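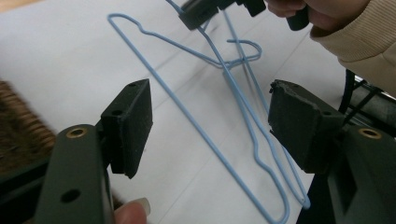 Coated wire hangers on a white tabletop, one of them being lifted at its upper end.

Magazine > Features > Household

The Hanger Question

The wire hanger is among the least regarded objects in the American home. It arrives with the dry cleaning, joins others on the rod, and is thought of again only when it catches on its neighbor. For the textile care program at the Udholm Institute, it has become a subject of sustained attention.

The program began in March, when the Institute agreed to sort the contents of the former Tzavaras garment warehouse. Garments went to the costume archive and shelving to the workshops. That left the hangers, which had been packed in cartons without dividers. The inventory lists 3,000 of them, of which 1,041 are coated wire. The remainder are wood or molded plastic.

"Wood and plastic were finished within the first weeks," said Eftychia Vrettos, who directs the program. "The wire has taken up the rest of our time."

A wire hanger has an open hook, two sloping shoulders and a long lower bar, and each of these can pass through the same parts of another hanger. When two are laid down together, a hook often comes to rest inside the neighboring outline. Pulling on both at once tends to draw the hook tighter against the shoulder, and the thin coating may be scraped in the process.

Program staff now follow a written procedure prepared by Stavros Tsakiris, supervisor of the sorting room. Hangers are taken from the carton in small groups and placed on a plain, light-colored surface, where the lines of the wire can be followed by eye. The sorter finds the hanger that lies uppermost and raises it by one end. The lower hanger is left flat. If the upper one does not come free, it is set down, turned a little, and raised again from the other end.

Hangers that have been separated are checked for three faults: bent shoulders, hooks that have opened too far, and breaks in the coating. The last is the most serious. Bare steel can rust in a humid closet and leave a mark on light fabric. At the most recent review, 109 hangers had been set aside for metal recycling.

Sound hangers are nested with all hooks facing the same direction and tied at the neck with cotton tape. Lambros Giannakopoulos, who manages storage, recommends the same practice for households. Spare hangers should be kept on a rod or a wall peg, he advised, and never dropped into a bag or box. Many dry cleaners will accept clean wire hangers for reuse, and residents are encouraged to ask before discarding them.

The Institute expects to offer the sorted hangers to school theater departments and community clothing closets. Requests may be made in writing to the program office.

Related features
Cedar, Lavender and the Summer Closet
The Stullow Mending Room Reopens
How to Fold a Fitted Sheet
Caring for Wool Between Seasons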